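Arbeitstisch in der Werkstatt: Platte pflegen, Ordnung halten, Macken ausbessern
Von Yoga Sinaga

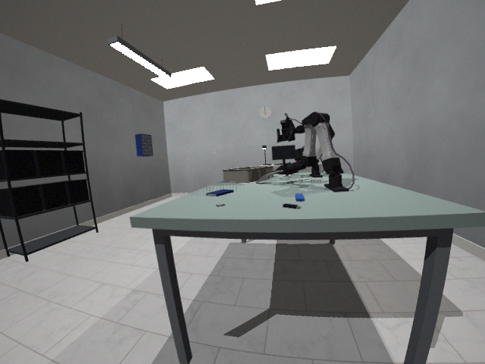
Tisch mit hellgrüner Platte und dunkelgrauem Gestell, darauf ein paar Kleinteile.

Eine Tischplatte im Hobbyraum macht viel mit: Leim, Öl, heiße Lötspitzen, Kaffee. Wer sie ab und zu richtig reinigt, muss sie selten austauschen. Die folgenden Hinweise gelten für lackierte und beschichtete Platten. Für geöltes Massivholz steht weiter unten ein eigener Abschnitt.

Grundreinigung

Platte komplett abräumen, auch die Dinge, die »immer da stehen«. Groben Staub und Späne mit einem weichen Handfeger abnehmen, danach absaugen. Wer gleich feucht wischt, verteilt feine Metallspäne über die Fläche und hat hinterher Kratzer.

Einen Spritzer Spülmittel in 5 Liter lauwarmes Wasser geben. Mit einem gut ausgewrungenen Baumwolltuch wischen, immer in einer Richtung, und mit klarem Wasser nachgehen. Zum Schluss trockenreiben, vor allem an der Vorderkante und an den Ecken, wo die Beschichtung zuerst aufquillt. Mikrofasertücher gehen auch, auf hochglänzendem Lack hinterlassen manche aber matte Stellen.

Scheuermilch und die raue Seite vom Schwamm bleiben im Schrank.

Flecken

Holzleim: Frisch mit einem feuchten Tuch abnehmen. Angetrocknet einen nassen Lappen auflegen, 30 Minuten warten und mit einem Kunststoffspachtel abschieben. Eine alte Kundenkarte tut es auch.

Sekundenkleber: Aceton löst ihn, löst aber auch viele Lacke. Vorher unter der Platte an einer verdeckten Stelle ausprobieren. Auf Kunststoffbeschichtungen lieber vorsichtig mit dem Spachtel arbeiten und einen Rest stehen lassen.

Öl und Fett: Mit Küchenpapier aufnehmen, ohne zu reiben. Danach Spülmittel pur auf den Fleck, kurz einwirken lassen, abwischen. Bei alten Ölrändern hilft Waschbenzin. Fenster auf, keine offene Flamme im Raum und die getränkten Lappen draußen ausgebreitet trocknen lassen. Zusammengeknüllt im Eimer können Lappen mit Leinöl sich von selbst entzünden, das gilt für die Holzpflege genauso.

Filzstift: Spiritus auf ein Wattestäbchen, von außen nach innen tupfen.

Kleinteile

Schrauben, Clips und Speichersticks liegen meistens deshalb auf dem Tisch, weil sie keinen festen Platz haben. Ich benutze seit September die flachen Einsätze von Komeck in der obersten Schublade. Vorher waren es Marmeladengläser, die zwar nichts kosten, aber zu tief sind – man kippt am Ende doch alles aus.

Teile, die zu einer laufenden Reparatur gehören, kommen bei mir in eine Schale mit Zettel. Auf dem Zettel steht das Gerät und was noch fehlt. Für einen zerlegten Wasserhahn lohnt sich zusätzlich ein Streifen Malerkrepp, auf den man die Dichtungen in der Reihenfolge des Ausbaus klebt.

Unbekannte Teile nicht sofort wegwerfen. Eine Dose dafür reicht. Wenn sie voll ist, wird sie durchgesehen.

Macken im Lack

Kleine Abplatzer an der Kante mit Körnung 400 anschleifen, nur so weit, bis der Übergang mit dem Fingernagel kaum noch zu spüren ist. Staub abnehmen. Lack in zwei dünnen Schichten mit einem feinen Pinsel auftragen, dazwischen nach Angabe auf der Dose trocknen lassen. Meine Tischkante ist mit dem Buntlack von Tekus ausgebessert, Farbnummer 1014, bei Tageslicht sieht man die Stelle noch leicht.

Tiefere Löcher vorher mit Holzspachtel füllen. Er schrumpft beim Trocknen, also etwas überstehen lassen und plan schleifen.

Geölte Platten

Hier reicht nebelfeuchtes Wischen. Wird das Holz stumpf und perlt Wasser nicht mehr ab, dünn nachölen und den Überschuss nach der auf dem Gebinde genannten Zeit restlos abnehmen. Was stehen bleibt, klebt wochenlang.

Wenn der Tisch wackelt

Zuerst den Boden prüfen, dann die Beine. Bei Metallgestellen alle Schrauben einmal lösen, den Tisch gerade stellen und über Kreuz wieder anziehen. Filzgleiter gehören in den Wohnraum, auf Beton sind Gummifüße besser, weil der Tisch beim Sägen und Feilen nicht wandert. Bei ungleichem Boden lassen sich dünne Scheiben aus altem Fahrradschlauch unterlegen, die halten länger als gefalteter Karton.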